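Robots, pushpins and a very long line for coffee: my afternoon at the Lougher open day

Last updated: June, 4:15 p.m.

I went over to Bestthorpe for the Lougher open day expecting to stay half an hour, grab a leaflet and get home before the traffic. I stayed until they started stacking the chairs. If you missed it, they're planning another one in the fall, and I'd put your name down early — all 100 places for this one went, and there were still people at the front desk hoping for a spare.

For anyone who doesn't know the place, Lougher is the automation workshop out past the Onley turnoff, in the long building that used to sell tile. They have 32 people working there now, and most of them seemed to be on duty for the visit, wearing green lanyards and looking a little surprised at how many of us wanted to talk. The free shuttle from Onley ran every 20 minutes, which was a big help because the parking lot filled up right away (I ended up on the grass next to a horse trailer).

We were split into small groups and walked through in turns. The first stop was a packing line that stacks boxes onto pallets, and it was loud and fast and the kids in our group loved it. I liked it too, but you can see that sort of thing on TV. What I really wanted to see was the small stuff, and that was upstairs.

The upstairs rooms are where they work on a project called Skurkosach. I asked how to say it and got two different answers from two people standing next to each other! The idea is to get robot arms to do fiddly tabletop jobs, the kind of thing you and I do with our fingertips while thinking about dinner. Sorting pins. Putting caps on bottles. Threading a shoelace, which they told us they're nowhere near yet and would rather not discuss.

The pushpins were the job on the table when our group got there, and I could have watched for an hour. The pins live in one of those clear plastic organizers with a lid and little cells, a color to a cell, same as you'd keep beads or screws in. The arm has two skinny black fingers that come down almost to a point, and it was holding a green pin between the very tips. I have trouble picking those up myself, and I have fingernails.

One of the engineers told us a pushpin is a mean thing to hand a robot. It's tiny, it rolls, and it never lies the same way twice. She said they'd done 66 practice runs that week and she was keeping the success rate to herself until she liked it better. A man behind me asked why they didn't just use a magnet, and she laughed and said everybody's dad asks that.
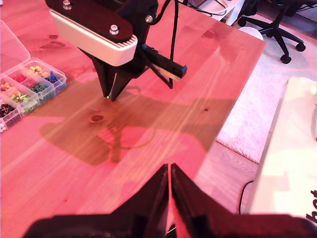 If you want to go next time

The fall visit will be free again, with sign-up at the front desk or through the Bestthorpe library. Wear flat shoes — the stairs up to the Skurkosach rooms are the open metal kind, and one lady in our group had to wait at the bottom. There is an elevator but you have to ask for it. Kids are welcome downstairs at any age, and upstairs if they can keep their hands to themselves.

Bring your own drink, too. There was one coffee urn for the whole building and I never got anywhere near it. The lemon bars went early as well, though I did get the last corner piece, and I'm told the recipe will be in next month's newsletter.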